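## 4. Oiling and caring for your Waltard tabletop

Please read this section before you open the oil can. The top leaves our workshop in Surkstead sanded, but it has only one thin coat of oil. This coat protects it in transport and is not enough for daily use. Two more coats are needed before you put food or drinks on it.

You need:

- Godier table oil, clear (order no. 608)
- lint-free cotton cloths
- a white sanding pad, fine
- thin gloves
- a metal bucket with water and a lid

### 4.1 First oiling

1. Let the tabletop stay in the room for 2 days, without its packing. Do not put it near a heater.
2. Wipe the dust away with a dry cloth. Do not use a wet cloth at this stage.
3. Shake the can well and pour a little oil on a folded cloth. Never pour the oil directly on the wood.
4. Spread the oil along the grain, from one short side to the other. The layer must be thin and equal everywhere.
5. Wait 40 minutes.
6. Take a clean cloth and rub away all oil that the wood did not drink. The surface must not feel sticky under your hand.
7. Leave the table overnight and repeat steps 3 to 6.
8. Oil also the underside, one coat. A top which is oiled only on one side can bend.

**CAUTION:** Cloths with oil can start to burn by themselves. Put them in the water bucket immediately after work and close the lid. Do not throw them dry in the trash, and do not leave them folded on the bench.

### 4.2 Grain and color

Every top is cut from different boards, so the grain of your table will not be the same as in our catalog. Straight lines and wide curves can come together in one top. We do not accept this as a reason for exchange. The oil makes the color a little warmer and the lines stronger. Try it first on the underside if you are not sure.

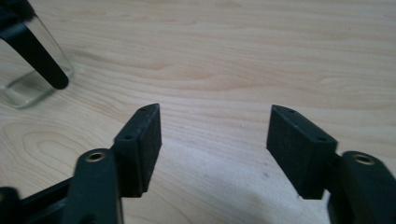 Yazdani writes to us that on a pale top the second coat stayed shiny in patches, and that more rubbing with a dry cloth did not help. In such a case the oil was left too long before wiping. Put a few drops of fresh oil on the white pad, rub the shiny places softly along the grain, and wipe everything dry after this. The fresh oil opens the old one again. It works only in the first day. Later you must sand.

### 4.3 Daily care

1. Wipe the table with a damp cloth and then with a dry one.
2. Remove wine, coffee and lemon juice at once.
3. Put a mat under hot pots and under flower pots.
4. Do not use scouring powder, steam or products with ammonia.

Note: In the first weeks, be more careful than usual with water. The oil is dry to the touch after one night but becomes fully hard much later.

### 4.4 Yearly oiling

Repeat the oiling one time per year. April is a good month, when the heating is off and you can open the windows. One coat is normally enough. If water does not stay in drops on the surface anymore, do not wait for April.

For spare cloths and pads, order set 1223. The serial number of your table is on the label under the top, near the left leg. Please write it on every order.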